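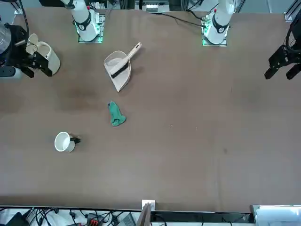 Should tenants pay a separate fee for the cleaning of shared spaces?

The cost of cleaning hallways, stairs, laundry rooms and entrances should be part of the rent, stated once and charged once. A separate cleaning fee makes housing harder to compare and harder to budget for, and it leaves tenants paying for work that they have no practical way to check.

Clean Halls and Honest Rents
Opinion, published by the Miteo Housing Forum

The separate cleaning fee has spread quietly through the rental market in Perkovia. A decade ago it appeared mainly in large new buildings, where it was presented as the price of a higher level of service. It is now found in modest walk-ups, in converted houses and in older blocks where the stairs have been mopped at the owner's expense for as long as anyone has lived there. The work has stayed much the same. The line on the bill is new.

The Forum has followed this matter for 18 months. In that time it has reviewed the leases and house rules of 60 buildings, which together contain 1,803 apartments. The buildings were offered to the Forum by owners and tenants who wished to have their papers looked at, and they do not represent every building in the city. They do, however, show a range of practice wide enough to support a firm opinion.

Our opinion is that the city should end the separate fee in new leases and phase it out of existing ones as they come up for renewal.

What the fee is said to do

Owners offer two main arguments for charging separately. The first is openness. A tenant who sees a cleaning charge on the bill, it is said, knows what cleaning costs and can judge whether it is worth the money. The second is fairness between buildings. A property with an elevator, a lobby and a shared courtyard costs more to keep clean than a property with one flight of stairs, and a separate fee allows that difference to be seen.

Both arguments deserve a serious reply. Openness about costs is a good thing, and the Forum has asked for more of it in other areas, including heating and water. Heating and water, though, are used in measured amounts by each household. A family that turns down its radiators pays less. No household can use less hallway. A tenant on the ground floor who never climbs the stairs pays the same as the tenant at the top, and a tenant who is away for a month pays for that month in full. A charge that does not change with use, and that cannot be declined, is rent under another name.

The second argument is stronger in principle than in practice. Buildings do differ in cost, and rents already reflect this. An apartment in a building with a lobby is advertised at a higher rent than one without, and tenants understand why. If the owner then adds a fee for keeping the lobby clean, the tenant has paid for the lobby once on the first of the month and again a few lines further down.

The problem of comparison

A person looking for an apartment generally has little time. Listings appear and are gone within days, and viewings are often held in groups. Under these conditions the advertised rent is the figure that guides the search. When two apartments are listed at the same rent and one of them carries a cleaning fee of 50 dollars a month, the listing gives a false picture of which is the better offer. The difference comes to light when the lease is presented for signature, at which point the applicant has usually turned down other places or let them go.

Owners who include cleaning in the rent are placed at a disadvantage by this arrangement. Their apartments look more expensive than they are. Several owners of small buildings on Uddin Street told the Forum that they had held out against a separate fee for years and had begun to consider one only after their listings dropped below others in searches sorted by price. It is a poor rule that punishes the owner who states the full cost at the start.

The same concern applies to rent increases. In Perkovia, an owner who raises the rent must give written notice and a reason. An owner who raises a fee is bound only by the terms of the lease, and in many of the leases we reviewed those terms say little. Some permit the fee to be changed "as needed." Others refer to a schedule of charges that was not attached. A tenant who would be entitled to a hearing over a rent increase may find that the same sum, moved to another line, is beyond challenge.

What tenants receive

The Forum does not claim that shared spaces are generally badly kept. Many are kept very well, and the people who do this work are seldom thanked for it. Our concern is that the fee is rarely tied to any stated standard. A lease may set out in detail what the tenant must do, down to the placing of shoes on a landing, and then describe the service paid for in three words: "cleaning of commons." How often the stairs will be swept, whether the windows on the landings are included, and who answers for the bins in summer are matters left to custom.

Custom works well where owners and tenants know one another. It works less well where the building has changed hands, or where the cleaning has been passed to an outside firm that deals only with a managing agent. In such cases a tenant who finds the stairwell dirty must write to the agent, who writes to the firm, which consults a contract the tenant has never seen. The fee continues to be charged throughout.

It is also common for a tenant to pay the fee and do part of the work. Small spills, leaves carried in on shoes and the dirt left behind by a delivery are usually dealt with by whoever finds them first, using whatever is kept at home. There is nothing wrong with this. A building in which people pick up after themselves is a pleasant place to live, and no service can be present at every hour of the day. But such habits rest on good will, and good will is worn thin when residents feel that they are being billed for the same task.

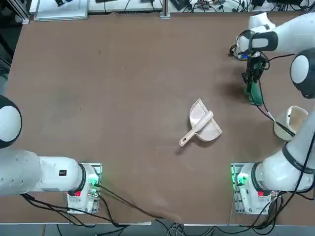 A dustpan with a long handle and a small hole for hanging.

The question of wages

Some who favor the separate fee argue that it protects cleaning workers. If cleaning is merged into the rent, they say, owners will be tempted to cut it first when money is short. This is a worry the Forum takes seriously. Cleaning is hard work, often done early in the morning, and those who do it should be paid properly and on time.

The evidence from our review does not suggest that the fee protects them. In most of the leases we read, nothing required that the money collected be spent on cleaning. It entered the general accounts of the building along with everything else. One managing firm, Positz, does publish a yearly statement showing what was collected for cleaning and what was spent on it, and we commend the practice. It is open to any firm to do the same, with or without a separate fee. A clear statement of spending gives workers and tenants far more protection than a label on a bill.

If the city wishes to raise the standard of pay in this field, it has more direct means. It can set terms for the firms that hold its own contracts, and it can enforce existing wage rules with greater energy. These steps would reach workers in offices and schools as well as those in apartment buildings.

What should be done

The Forum asks the city to adopt a simple rule. Any charge that every tenant in a building must pay, in a fixed amount, as a condition of living there, should be counted as rent. It should appear in the advertised price and be subject to the same notice and the same right of appeal.

Alongside this rule, each lease should carry a short description of how shared spaces are kept. Half a page would be enough. It should state which areas are covered, how often they are cleaned, and whom to contact if the work is not done. Where tenants have agreed to take turns with the stairs, as many do in smaller houses, that agreement should be written down as well, and the rent should reflect it.

We recognize that the change will cause some difficulty. Owners with long contracts in place will need time, and advertised rents will appear to rise in the first year even where the total paid by tenants stays the same. For this reason we favor applying the rule first to new leases, beginning in October, and to existing leases only on renewal. The city should explain the change in plain terms so that higher listed rents are not mistaken for higher costs.

There will remain charges that belong on a separate line. A tenant who rents a parking space or a storage room has made a choice and can reverse it. A tenant who wants additional cleaning inside the apartment may arrange and pay for it freely. The rule we propose would leave all of these alone.

Owners and tenants who wish to submit their own leases for review may do so through the Forum's office. Papers should be sent as copies, with account numbers removed. The office does not give legal advice on individual disputes.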